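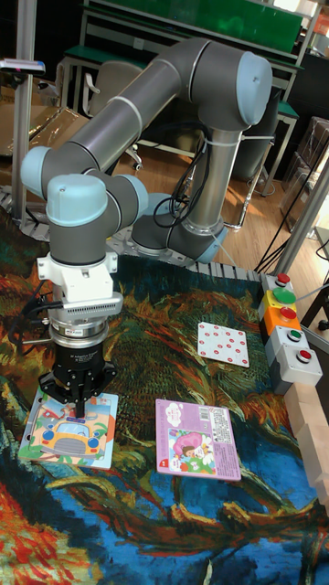
Can a robot tidy up a playroom yet?

Partly. A machine can pick up one known thing from a clear surface and put it where it goes, and do that all afternoon. A whole playroom at the end of a rainy day is still too much for anything you can buy for a family home.

Posted by Tülin Akgül

A bit more background, as the box above only let me put in the short version. I help run the toy library in Lurport. We lend out games, building sets and an awful lot of jigsaws, and every one that comes back has to be checked for missing pieces before it goes on the shelf again. In July we had 161 puzzles back in one go and I was still at it when it got dark. I don't need a butler! I'd just love to know if the sorting and checking part is something a machine could take over, or if I should stop daydreaming.

Bereket Ejigu

Oh, I love this one, keep daydreaming! I set up pick-and-place cells for a living (mostly trays and small parts) and I tinker with toys at home when the shop is closed, so you've hit both my hobbies.

Your job is really three jobs and they're at very different stages.

Checking for missing pieces in a finished board puzzle: doable today, and you don't even need an arm for it. A cheap camera looking straight down, a saved photo of the complete puzzle, and a bit of software that compares the two. Gaps show up well if the backing board is a different color from the pieces.

Moving a whole board from one pile to another: also doable, though a flat board on a flat table is a nasty thing to grab. Fingers want an edge to get under. I'd go with a suction cup, or let the board hang over the side of the table a little so there's something to pinch.

Putting loose pieces back in: this is the fun one. Finding the right spot is the easy half. Getting a piece of thick card to drop into its hole when it's a hair off takes a light touch, the kind where you wiggle it and feel it give. Arms with force sensing can do that wiggle now — slowly, but they can do it, and the first time I got one to seat a corner piece I yelled so loud the dog left the room. I ended up at 13 pieces in a row before one jammed. A four-year-old would have beaten me easily.

If you want to start somewhere, start with the camera. Print a number on a sticker for the back of each board so the software knows which photo to pull up.

Nicanor Montes

no. we had a robot vacuum and it ate 5 pieces of a farm puzzle the first week. get a ziploc bag for each one

Rongrong Cheng

Bereket's camera idea is what we do at the Cletura library branch and it works great for us! Two things I'd add. Shiny boards throw glare, so put your lamp off to one side. And take the reference photos all in one go under the same light. We have around 600 boards and I did them in batches over several weeks, then had to redo the early ones when the matching kept flagging shadows as holes.

For loose pieces in a box, weigh the box. A kitchen scale that reads to a tenth of a gram will usually tell you if something's gone, and you can have the proper weight written inside the lid. It won't say which piece, so you still get to do that part by hand.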